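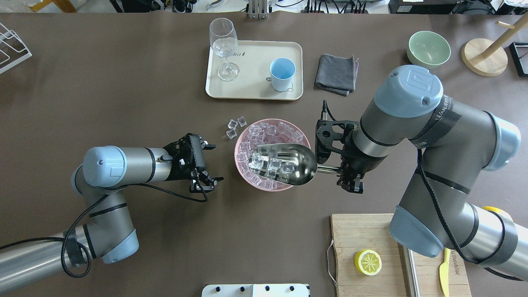
Notebook entry, November, Sunday session. Cell Osen, two-arm beverage task. Entered by M. Petkov; reviewed by S. Mujić.

The purpose of this entry is to record how the draft handling rules apply at the bench before they are sent to Vuorinen for comment. Rule 2 concerns food items and ice. It states that any item that leaves its container is to be treated as waste and may not be returned by either arm or by hand. The three cubes on the table beside the pink bowl fall under this rule. The draft does not say whether a run may continue while such items remain within reach of the grippers. Proposed wording: the run may continue if the idle gripper stays open and clear of them, and the operator notes it in the log.

Rule 3 concerns edged tools. The knife remains on the cutting board when it is not in use. Mujić asks that the rule also give the direction of the blade. Agreed in principle; wording to follow.

Rule 4 concerns shared space. While one arm carries a vessel, the other is to hold its position with nothing in the gripper. The Skumen checklist has this as a recommendation only. We intend to make it mandatory.

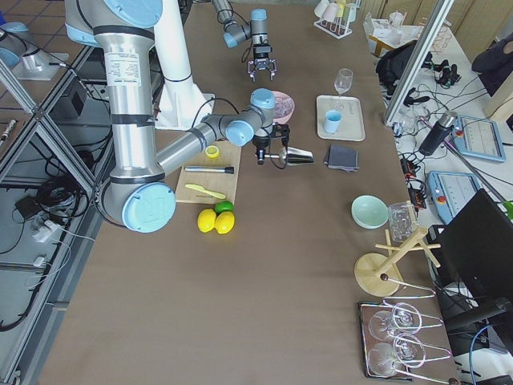
Shaker cup held by one arm; second arm with gripper open, pointing down.

Walkways and cables: the draft is silent on cables on the floor outside the cage structure. Petkov to add a clause and to check it against the Adedetti site rules. Teach pendants should have one fixed place, to be agreed with the other shift and marked.

Open item: log retention is set at 2,000 runs. Mujić considers this too low for the review. Carried over to the next entry.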